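3.2 Knots, offcuts and what sellers call "clear" wood

Print this section | E-mail to a colleague
Shares: 18 Comments: 2

The yards in Skendmont do not use a written grade. Buyers walk the stack, turn a few pieces over, name a price. We asked 11 sellers to sort the same pile of softwood offcuts into "clear" and "not clear" and got 11 different piles. Not a surprise to anyone who has bought wood there, but it had not been put on paper before.

The pile held 149 pieces, all from the Brovar sawmill, all planed on at least one side. Sellers worked alone. No time limit, no talking, tea allowed. Tymoshchuk kept the tally sheets, Bermúdez did the interviews after.

Most of the disagreement came down to small knots. A big knot settles the matter fast – everyone puts the piece in the second pile. No knot at all, same thing the other way. Trouble starts with a single small dark one on an otherwise clean face, as in Figure 4. Faint grain, pale color, one oval knot toward the side. Sellers who mostly supply furniture makers turned such pieces down. Those who sell to toy and box makers took them, and a few said they liked them better becuase the buyer can see it is real wood. 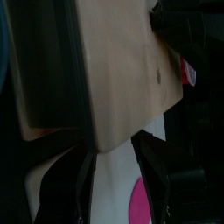

Page last changed: 2020-03-22

Figure 4. Light tan block with a small dark knot on the broad face.

Second source of trouble: where the knot sits. A knot close to an edge can be trimmed away, so several sellers called the piece clear "after the saw". Others would not hear of it. You sell what is on the table, one told us, and the saw is the buyer's business. In the August round we changed the wording of the task to "clear as it stands". Agreement went up a little. Less than we hoped.

Stain and pale marks hardly came up. When asked, sellers said marks like that sand off. Grain was mentioned more by the older sellers, who wanted it straight and tight and did not care much about color. Rounded corners were ignored by by all but one, who put them down to rough handling and wanted money off.

Price did not follow the piles as neatly as expected either. At the Ostapchuk yard both piles sold at one price by weight. At Grurska the gap was wide, but only for long pieces; short blocks went into the same bin. Văduva (see 3.4) reads this as a matter of storage space, which fits the yard plans we have. The rest of us are less sure – the Grurska yard has plenty of room and still uses one bin.

Sorting times are given in the appendix. They were noted by hand and should be read with care, two sheets have gaps.

Comments (2) | Print | E-mail

Related sections
3.1 How the yards were chosen
3.4 Storage space and bin pricing (S. Văduva)
4.1 Levchenko and Dovhaniuk on haggling by weight
Appendix B: Tally sheets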